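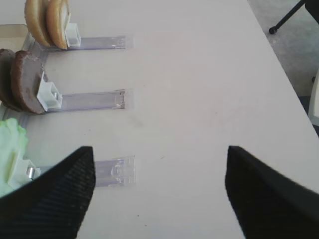
Peadar Mac Giolla wrote back to the last report that the Mulcahy grant should be judged on one thing, whether more people are coming to ball games in town, and that everything else in these updates is padding. I have some sympathy with that. So, the attendance first.

The spring series at Broltent Field drew a best crowd of 200 for a single game. The plan said 2,000 by the end of the season. I was doubtful about that number in November and I am more doubtful now. Opening night had free entry and a fireworks show, and I would not read much into it. The next home game drew 110, with the visiting team's families counted in.

Work on the grounds is further along. The infield has been regraded, the backstop is up, and Ternex has delivered the outfield fence, though two panels are the wrong height and have to go back. The lights are not in. Zendevero has now given us three dates for them and I would rather not pass on a fourth. 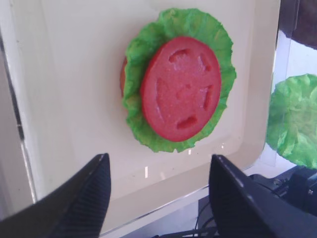

Concessions were supposed to carry a good share of the running costs. The forecast assumed every fan would spend money on food at every game – I never found out where that idea came from. Sales per game have yet to cover the cost of opening the stand. A bigger menu has been suggested. Lettuce and a round of tomato, as on the tray above, won't fill bleachers, and I'd hold off until the crowds are there.

The youth clinic has 50 kids signed up, and that part I believe, as I have seen the forms. I ask that the second payment go to the lights and the clinic only.

Contact the grants office | Back to top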